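Reception Area and Shared Tables: Arrangements for the Autumn Period

From the Office of Building Services, Nidier House

Building Services has completed its review of the reception area and the shared tables on the upper level. The review began in June, after several departments asked who was responsible for setting out, cleaning and restocking the tables used to receive visitors. The arrangements below apply to all departments with desks on the level and to the two tenant organizations, Gekolov and Evetti, whose staff use the same space.

Staff are asked to read this item in full. Questions may be sent to Shiuli Khan in Building Services, who will keep the list of responsibilities up to date.

Background

When the upper level opened, the tables were furnished by whichever department happened to be nearest. This led to uneven results. Certain tables were well kept and others were used for storing parcels, spare cables and printed material left over from meetings. Visitors arriving for appointments were sometimes asked to wait beside a stack of boxes.

A short questionnaire was sent to all staff on the level and 74 replies were received. Most respondents wished to keep small items of hospitality on the tables, and a majority asked that candy continue to be offered. A smaller number asked for fresh fruit. The most frequent complaint concerned items left on the tables overnight, followed by the poor condition of several flower arrangements.

The office thanks everyone who replied. A number of the comments were detailed and have been used in writing the new arrangements.

Responsibility for tables

There are 13 shared tables on the level. Each has been assigned to one department or tenant, and the name of the responsible contact has been entered on the list kept by Building Services. The contact is responsible for the appearance of the table at the start and end of each working day. The contact may pass this duty to a colleague during leave and should inform Shiuli Khan of the change.

Cleaning of the floor, walls and windows remains with the contracted cleaning company, Wuisan. The cleaning staff wipe table surfaces in the evening, provided that the surfaces are clear. They have been instructed not to move papers, personal belongings or equipment. A table that is covered at the end of the day will therefore not be wiped.

What may be placed on a reception table

A reception table may hold one bowl or dish, one flower arrangement and one framed card or notice. Departments wishing to add a further item, such as a seasonal decoration, may do so for up to two weeks without asking permission. Brochures should be placed in the rack beside the elevator.

Bowls and dishes should be of wood or metal. Glass dishes are to be withdrawn from the round tables following two breakages during the summer. Departments that own a glass dish are welcome to keep it in their own offices. Wooden dishes should be emptied and wiped with a damp cloth once a week, then dried by hand. They should not be left to soak or put through the dishwasher in the staff kitchen, where one has already split.

Candy must be individually wrapped. Loose candy, nuts and any product containing nuts are not to be placed on shared tables. The original bag, or the panel listing the ingredients, should be kept by the responsible contact until the bowl has been refilled from a new bag, so that a visitor's question about allergies can be answered. Wrapped candy may be ordered through the usual supplies form. Each table has a modest allowance for the quarter, and purchases above that allowance will be charged to the department.

Flowers

Artificial arrangements will be used on the reception tables from now on. Faustine Deschamps of the front office, who has looked after the fresh flowers since the level opened, supports the change and has advised on the choice of replacements. Arrangements with green leaves and light-colored blossoms were preferred, as these suit the white walls and pale table tops.

Artificial flowers collect dust and need regular attention. Contacts are asked to dust the leaves and blossoms every second week with a soft, dry brush. Brushes are available from the supply cupboard and should be returned on the same day. Water and spray products should not be used, as these can loosen the glue and mark the pot. Arrangements which have faded or lost stems should be brought to the front office, where they will be repaired if possible.

Fresh flowers received as gifts may be displayed in department offices or in the staff kitchen.

Framed cards

Several departments have asked to place a small framed card on their table. The office has no objection. Frames should be black and should stand on their own support. Cards may carry a drawing, a greeting or a short notice of no more than two lines. Contact details, prices and advertising are not suitable for a reception table. Buppha Phuthong has offered to help departments that would like a simple line drawing for their card, and requests may be left in her mailbox.

Paper notices should be pinned only where there is already a place for them, and should bear the name of the person who put them up. Notices without a name, and notices for events that have passed, will be taken down at the end of each month. 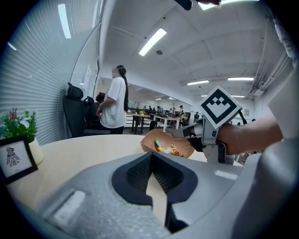 Page last changed: 4 October 2023

Chairs and open floor

High-backed office chairs may be used at the round tables when additional seating is required. They should be returned to their desks at the end of the meeting. Chairs left in the open area overnight prevent the floor from being cleaned properly, and they have on two occasions been found against the roller shutter. The shutter must be kept clear along its full width at all times. Bags, bins and display boards are likewise not to be placed against it.

The railing is not to be used for hanging coats, bags or banners. A coat stand has been ordered for the open area and will be placed near the elevator on delivery. Until then, visitors' coats may be left at the front desk.

The larger tables in the open area are intended for informal meetings and for lunch. They are not part of the reception arrangements and do not need a bowl or flowers. Anyone using them for food is asked to wipe the surface afterward with the cloths provided in the staff kitchen.

Requests for furniture

Requests for repairs or replacement furniture should be sent to Aiman Halim on the standard form. Please give the position of the item and a short account of the fault. Tables that rock, chairs that no longer hold their height and frames with cracked covers will be dealt with first. Requests for new items will be considered once a quarter, and departments should not buy furniture for the shared space themselves.

The budget for small furnishings this year allowed for 100 items across the building. Of these, 99 have been issued. Departments still awaiting an item have been informed individually and will be supplied from the next order.

Inspection

Wanpen Onsri will visit each table once a month with the responsible contact. The visit takes only a few minutes and covers the condition of the table top, the bowl, the flowers and any frame. Contacts will receive a short written note afterward. No scores are given, and the notes are not circulated to other departments.

Departments moving to a different part of the level should hand over the table, with its bowl and flowers, to the incoming department. Framed cards may be taken along.

The list of tables and contacts is held at the front desk and may be consulted during opening hours. Corrections should be given to Shiuli Khan in writing.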